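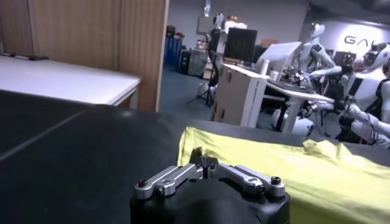

Ticket 655: Green T-shirt keeps coming up crooked on the folding table

Jun 7, 2020
Posted by the Dodham workroom desk

Status: open, waiting on a reply from Lightfoot

Hello again, and thank you to everyone who wrote back so kindly on the last ticket. I'm opening a new one because the old thread had wandered off into hangers and I could no longer find my own notes in it!

The trouble is with the yellow-green short-sleeved tee, the one in the Vullix bundle. Folded on the black table it comes out lopsided. One side ends up longer than the other, the collar bunches, and by the time it reaches the stack it leans like an old fence. The other shirts in the bundle behave themselves (mostly), so I'd like to get to the bottom of this before the October order, when we'll have more than 2000 pieces to get through and no time for fussing.

What I've tried so far:

Wiped the table covering with a soft cloth and let it dry. No change. It's the shiny black plastic, and I do wonder whether the cotton slides on it when one layer is pulled over the other.

Started from the shoulders in place of the hem, the way the Clokent folding card tells you to. Better, I think. The shoulders stayed put, but then the sleeve wanted to go in at an angle and took some of the body with it.

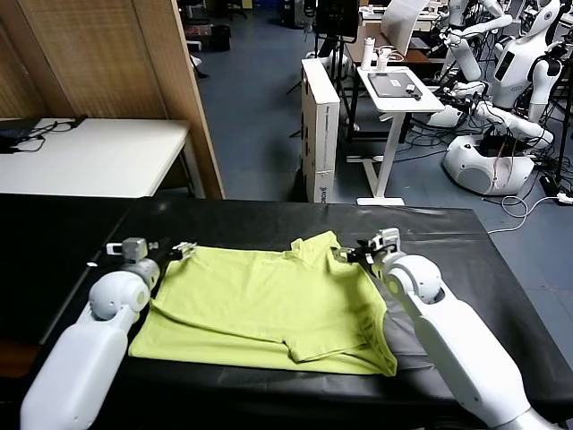
Smoothed from the collar outward before making any fold at all. This was the best of the lot, and it's what I'd suggest to anyone with the same shirt. It does take patience, and if you hurry the first fold you're right back where you began.

Tried it 3 times with the hem doubled up first. Please don't bother with that one. The underlayer creeps, you get a ridge across the bottom half, and you have to shake the whole thing out and start over. 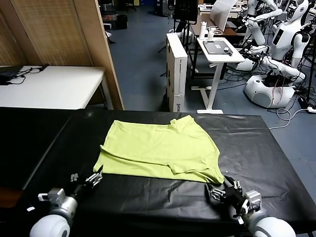
My best guess at the moment is that the side seams are twisted, which would explain why it never wants to lie square however nicely you ask it. I've had tees at home do the same after a few washes, bless them. Could somebody at Lightfoot lay a second one from the same bundle flat and check whether the seams run straight from armhole to hem? If they do, I'll happily blame the plastic and try a cotton sheet over it.

I'll keep this open until I hear back, and I'll add a note once I've tried the sheet.

2 replies | 3 followers | 0 shares

Contact the Dodham workroom desk | © 2020 Dodham | Back to top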